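Rutier hand-held gripper kit: frequently asked questions

Last updated: August 2026

What is in the kit?
One Rutier hand-held gripper with a camera mount, two spare fingers, a charging lead, a hex key and a carry case. The camera is sold separately, as most of our customers have one already.

Who is it for?
People who want to record hand tasks to train a robot arm and don't have an arm to spare. You hold the gripper, do the job, and the recording goes into the Kumia software on your computer.

Do I need a Stendholm arm to use it?
No. The files can be used with any arm you have the right adapter for. If you do own a Stendholm arm, the same fingers fit both, so what the camera sees stays much the same.

How long does the battery last?
About 90 minutes of steady use. It can be charged while you work, but the lead gets in the way.

How much does it weigh?
504 grams without the camera. Most people take a break between sessions, and we suggest you do too.

How should the camera be set?
Both finger tips need to be in view when the gripper is fully open. Hold it over a bare table, check the live view in Kumia, then tighten the mount. It doesn't matter if the near end of a finger is out of view.
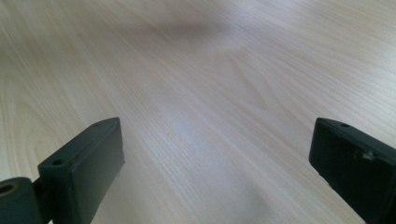 View from the gripper camera, fingers wide apart over a wood-grain surface.

Do scuffs on the fingers matter?
Light marks are fine. Change a finger if it is cracked or no longer closes flat - spares come in packs of 2.

Can I hire one first?
Yes, through Tosh, our hire partner. The shortest hire is 2 weeks. Deposits are returned once the kit has been checked.

Is the old March version still supported?
Yes, but it needs the newer mount for current cameras.

We use cookies to remember your settings and count visits. Accept all | Manage cookies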